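About us

Posted December 13, 2025
By the Mudgway office

Most pages like this one begin with a passion. We would sooner begin with a doubt. Mudgway sells second-hand household furniture, and a good deal of what is said about second-hand furniture, by people in our own trade, is rubbish.

Take the claim that old things were better made. Some were. Plenty were knocked together in a hurry by people paid by the piece, and the bad ones have mostly gone to the tip, so what you see in a shop today is the part that survived. We turn down a lot of old furniture. A chest of drawers with a racked frame does not become sound by having a birthday.

Or take "restored". We have bought in pieces with that word on the ticket and found filler, brown wax and a hopeful attitude. When we use it, we write down what was done: which joints were reglued, which runners were replaced, whether the finish is the one it came with. If we did nothing but clean it, the ticket says cleaned.

We started in July, 16 years ago, in a single unit on Parnine Road, with a van that leaked. We now have 3 rooms at the same address and a workshop behind them. There were plans for a second shop in Cosier. We looked at the rent, looked at the footfall figures the agent gave us, stood outside on a wet morning and saw who really walked past, and stayed where we were.

Eleven of us work here, most of us part time. Four do repairs. The rest drive, lift, answer the phone and argue about prices.
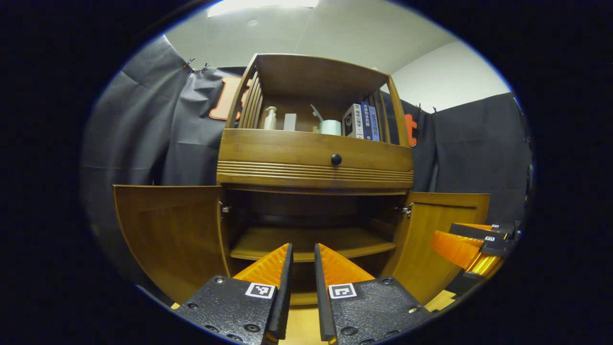
Honey-brown wooden cabinet with an open display section and slatted side.

On prices: we don't hold sales. A shop that can knock 40 per cent off in January was asking too much in December, and customers are right to be suspicious of it. We set a price we think is fair and it drops if the piece hasn't gone after three months. You are welcome to wait. Somebody else may be less patient, but we won't ring you up to say that somebody else is "very interested".

We are wary of the green claims too. Buying used is probably kinder than buying new in most cases, and we're glad of it, but we have never seen a sum we trusted that put a number on it for one sideboard. For a while we used a stock system called Relta which printed a little leaf on every receipt along with the carbon you had supposedly saved. We asked how the figure was worked out, didn't get an answer we could follow, and switched the leaf off.

What we can tell you is that 809 pieces left the shop last year, and that we took some of them back. The usual cause was size. Please measure your stairs, and the turn at the top of them, and the door with its handle on. Our returns period is 30 days and we collect, though we charge for the van — it costs us the same whether the wardrobe is going up your path or coming down it.

We don't do valuations for insurance or probate. We don't buy from photographs alone, however good the photographs. We don't put "mid-century" on anything unless we have some idea which century.

If you want to sell to us, bring drawers and doors in with the piece, along with any keys. If it has had woodworm, tell us. We will find it anyway, and the offer tends to be lower when we find it ourselves.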